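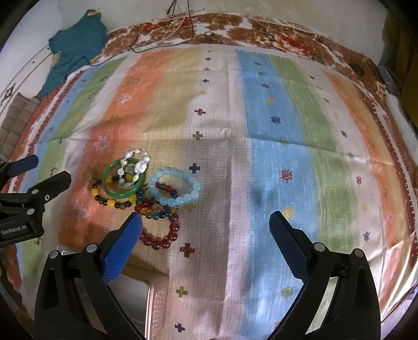
Flulmont Group, Field Methods and Safety Desk

"Ask me what the rule is for, then ask me who reads it"

Lenuța Nedelcu keeps a printed copy of the handling guide on her desk, and most of it is crossed out. She has spent the past year reviewing the written rules that crews follow when they use hand-held grippers to record household tasks, the sort of recordings later used to teach robot arms. She is not impressed with the rules. She is not very impressed with the people who complain about them either.

"Everybody wants a standard," she says. "They want it the way people want a gym membership. They like having the card."

We met in April 2019 to talk about the second version of the guide, which went out to crews that month with Lenuța's name on the front. The first version ran to 67 pages. I asked her how many of those pages people had read.

"Two. The page with the phone numbers and the page about getting paid." She thinks about it. "Maybe the packing list as well, if they'd lost a screw."

The new one is shorter, though she won't call it good. Her main gripe with the first was that it had been copied, in large part, from rules written for fixed arms behind a fence. It told people in bedrooms and kitchens to mark a safety zone on the floor with tape. It asked for a sign on the door. One crew did put up the sign, she says, and the family who lived there walked under it all day carrying laundry.

"If a rule can't be followed in the place where the work happens, you've taught people that rules are decoration. After that they skip the good ones too."

So which are the good ones? She had a sorting job open on her screen while we talked, a pile of bracelets on a striped bedspread with a small plastic basket next to it, and she used it to argue her case. Beads are hard on everyone. They roll inside the fingertips, they hook onto each other, and a stiff bangle lying on top of a beaded one will shift when you pull at what is underneath.

"The old guide has one line for this," she says. "'Grasp the object securely.' Thank you very much. Which object? They're all in one heap. You go for the red one and who knows what comes with it."

Her version says to open the fingers wide before coming down, to pick the piece that has the least lying on top of it, and to stop if a second piece starts to lift. It says a bad grasp stays in the recording and gets marked as a bad grasp. That last part caused the longest fight of the whole revision.

Robel Kumsa was on the other side of it. He schedules crews for Dadolby, one of the firms that works to the guide, and he told me by phone that he still thinks the rule is wrong.

"You're asking tired people to grade their own mistakes," he said. "They get paid by the finished task. What do you think is going to happen? They'll mark everything clean and now you have a label that lies. I'd rather have no label."

I put that to Lenuța and expected an argument. She nodded.

"He's right about the money. I can write any sentence I like about marking failures. If a failure costs the person half an hour's pay, the sentence is worth nothing. We asked for the pay rule to change at the same time. It's in the draft as a 'recommendation.' You know what a recommendation is? It's a rule that lost."

A lot of talking to her goes like this. She makes a claim, lets you get comfortable with it, and then takes a piece of it back.

On personal belongings she is firmer. Jewelry, medicine, papers and anything with a name on it need the owner's yes, given before the session and on paper, for that particular kind of thing. A general yes to "household items" doesn't count. The first guide let crews rely on a single form signed at the door.

"People sign at the door because there's a stranger standing there with a case," she says. "They haven't pictured their own bracelets on the bed yet. Ask them at the bed."

She also wants every small item listed before the work starts and checked off after it. For a pile like the one on her screen that means six lines on a sheet of paper. Crews hate this. Nikola Grabowska, who trains new people at Vudden, told me it is the first thing they drop when they fall behind, and that she has stopped pretending otherwise.

"I tell them, if you're going to skip something, skip the room sketch," Nikola said. "The sketch has never saved anybody. The list has saved me twice. There was an earring in a basket lining, and a ring that went home in a gripper case."

Lenuța had not heard about the ring. She wrote it down.

There is also the matter of whether any of this gets checked. During the revision her team went through 565 session sheets, and she is careful about what she will say they prove. The sheets had been filled in. The boxes had been ticked. Some had plainly been ticked in one sitting, same pen, same slant, all the way down.

"So are those crews careful or are they good at ticking? I don't know. The sheet can't tell me. And then somebody puts it on a slide as 'full compliance' and I have to sit there."

Her answer is to have a second person watch a few sessions all the way through, picked by drawing lots, and to write down what happens without correcting it. She got money for a small number of these visits. She thinks it should be several times as many, and she doubts it will be.

I asked whether a shared rulebook across firms might help. Danko has been passing one around, and Lahcen Abdel Hamid, who wrote much of its section on fingertips and pads, had told me he hoped Lenuța's group would sign on.

"Lahcen's section is the best thing in it," she says. "It tells you when to change a worn pad and how to look at it. You can do it standing up, with the tool in your hand. I'd sign that part today. The rest has a chapter on values." She flips through her copy to find it, and reads me the heading in a flat voice. "What am I supposed to do with that at the edge of somebody's bed?"

Lahcen took this well when I passed it along. The values chapter wasn't his, he said, and he had asked for it to be cut.

The next revision has already been given to someone else, Haziq Nasution, who came over from the repair side and has never written a rule in his life. Lenuța asked for him. She has given him her crossed-out copy of the first guide and told him to cross out hers the same way. When I left he was in the hallway with it, asking whether the part about cable storage applied to bedrooms, and she was telling him that she didn't remember writing it.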